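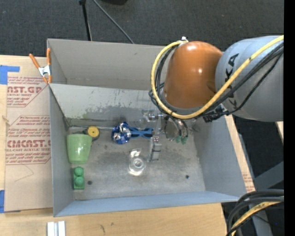
The gray sorting bin on the work table, with a green cup and a toy block in the front part.

News from the sorting room

Many of you have asked what happens with the small things you leave at our door in Givberg. In June we received 2,909 pieces, and 2,000 of them have already found a new shelf. The others are still waiting in boxes under the stairs, so please be patient with us.

Everything begins in the big metal bins. They came to us from the old dairy in Trarkmont and they are not beautiful any more. The floor of the bin is full of stains and scratches, and we have stopped trying to polish it. We only wash it with warm water and soap at the end of the day. A wall divides each bin lengthwise, and we like this very much – the wider part is for things which still need a decision, and the narrow part is for things which can go directly to the wash.

Plastic cups are welcome, also single ones. If a cup has a crack, please put it in your own recycling at home. Toy blocks with studs are always needed. The play corner in Araya would like to have 200 more before the summer holidays, and the color is not important. Please do not glue blocks together before you bring them! We had one castle last year and it took a whole evening to open it again.

What we can not take at the moment: glass, puzzles without a box, and soft toys. For the soft toys we hope to have a place again in autumn, when the second cupboard is repaired.

The door is open until 7 in the evening. You can leave a bag on the bench in the hall, but please write on it if the things are already washed. This saves us a lot of time.

Sorting room, Nidness House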